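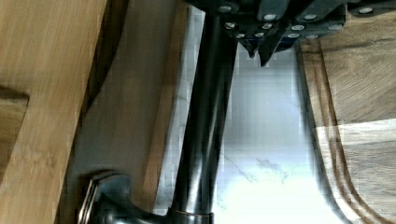

Right, notes for the Thursday talk, the one on renting out your spare room. Water first, start slowly, don't read the title out.

Open with the Sellbridge story. I'd had the room listed for 2 weeks, no takers, and I'd written more than 200 words about the curtains. Pause for the laugh (if there is one!). Then ask for hands up – who here has let a room before? Who's thinking about it? If it's mostly the second lot, skip the bit on deposits and come back to it at the end.

Next, what lodgers ask me before they move in. Always the same stuff: which shelf in the fridge is theirs, can they have people over, what time does the house go quiet. I write the answers on one sheet of paper and leave it in the kitchen.

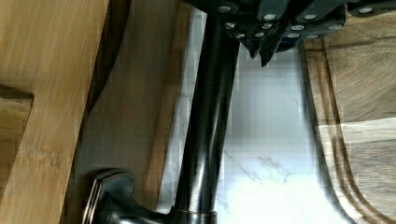
Bills. Say this slowly, people write it down. I put everything in the rent, one figure, and I look at it again every 4 months. I tried splitting it with my first lodger and we both hated it, all those little sums over a bit of heating. Mention Molivden here, the flat where the meter was in next door's cupboard.

Then notice periods. Get it in writing, even with a friend – especially with a friend. Tell the one about the piano if there's time.

Questions at the end. Someone will ask about tax, so point them to the handout, page 2, and don't try to do it from memory like I did in Sturnarau. Spare copies are in the blue folder. Thank the people on the door and remember to give the clicker back.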